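Folding laundry on the work table, August

I moved the folding off the bed in August. For years the clean washing went from the line to the basket to the bed, and at ten at night it went from the bed to the chair, still in a heap. The chair is in a corner of our room in Ulbridge and I don't think I saw its seat from autumn to spring.

So now I fold on the work table in the back room. It's the right height for me and there's a lamp. The top is beige and it's had glue and paint on it over the years, so I put a sheet down first. Any old flat sheet will do. Mine is a pale one that used to be on the spare bed, and it has gone soft enough that it won't lie completely smooth any more. I used to iron it before I started. I don't do that now.

What I don't do either is clear the table properly. I push things back to the border and leave them there: bits of plastic strip, labels, small parts from whatever was being fixed. They're fine as long as the sheet covers the part I need.

I start with whatever is on top. Sorting first sounds sensible, but it means handling everything twice and I end up with six little piles and no room to fold. The blue things always seem to come out together anyway. We own a lot of blue.

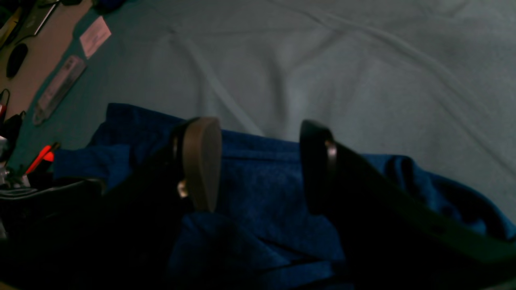

Kavitha Kartha wrote under my last post that she sorts by person before anything goes in the machine, one load each, and has never had to hunt for a sock owner since. I can see how that works in a house with enough washing per person. Ours would be running half loads all week, and the machine is slow enough as it is. It's an old Hedau that came with the house and the long cycle takes most of the morning. If you've got four kids in uniforms, though, I'd try her way before mine.

The thing that takes the longest is getting a piece of clothing from a wad to something flat. The folding after that is quick. I timed myself one evening when I was bored and nearly all of it went on finding the hem, turning sleeves the right way out and pulling the thing around until I could see which side was the front. With a dark T-shirt under a lamp it's worse, as the creases and the seams look much the same colour.

My method for a wadded shirt is this. Don't pull at the middle. Find an edge, any edge, and follow it along with your fingers until you reach a seam or a corner. On a T-shirt the hem is the longest edge and the easiest to recognise by feel, because it's doubled over and stitched. Once you have the hem, run a hand along to each side seam and lift by those two points. The rest drops down by its own weight and you lay it back on the table from the hem up. If a sleeve is inside out you'll see it then, and you can reach in and fix it before going any further.

Shaking helps too, but do it away from the table. I have sent a dish of screws onto the floor doing it over the table, and they were still turning up behind the skirting in winter. 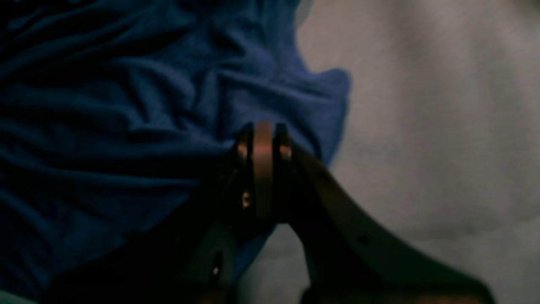

You could save yourself most of that by hanging them by the hem in the first place, according to Irfan Menon, and taking them off the line straight onto the pile. He's right that it helps. Pegged at the hem by the side seams, a shirt dries pretty much in its proper shape, and if you fold it at the line you skip the wad stage altogether. I do it when the weather's good and I'm not in a hurry. When it's about to rain everything gets ripped off and stuffed in the basket, and then I'm back to finding edges.

Once the shirt is down and you can see the body of it, do the flattening in this order:

- Straighten the bottom hem.
- Pull the shoulders out, one hand on each, so the neck sits in the middle.
- Bring the sleeves out from under the body. They like to ball up at the armhole.
- Smooth from the centre towards the sides with a flat hand.
- Leave the small creases alone.

That last one took me a while. A T-shirt that's going in a drawer doesn't need to be crease-free, and by the time someone has worn it for ten minutes you couldn't tell which one had the extra attention. I smooth out the long diagonal folds across the front because those throw the shape off and make the stack lean. The rest can stay.

I work with the shirt sideways on the table, neck to one end and hem to the other. Most people seem to fold with the neck pointing away from them, and I did as well until my back complained. Sideways, you're taking hold at the shoulders with one hand and the hem with the other and you don't have to lean. It also uses the length of the table, so there's less hanging over the front. Sleeves still get away from me and end up in a lump at one side or the other, and then I go back and pull them out.
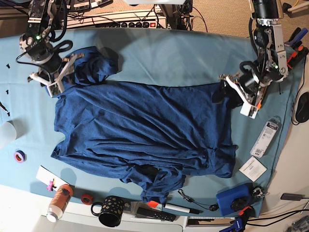 ## The fold I use

Two folds lengthwise, then 2 across. With the shirt front down, bring one side in to the middle of the back and lay the sleeve straight down over it. Do the same with the other side so you have a long rectangle. Fold the hem up to the middle, then fold again to the neck. It comes out a bit smaller than a magazine and it stands up in the drawer if the drawer is full enough.

My drawers are Wasilewska ones, second-hand, and 783 mm wide inside. I measured because I was thinking of buying dividers. I didn't buy them. Three rows of shirts fit across if I don't fold too generously, and the rows hold each other up.

Jumpers get the same fold without the last step. Anything with buttons goes on a hanger. Fitted sheets I roll up and put at the back of the cupboard.

Towels next time, once I've worked out what to do about the shelf.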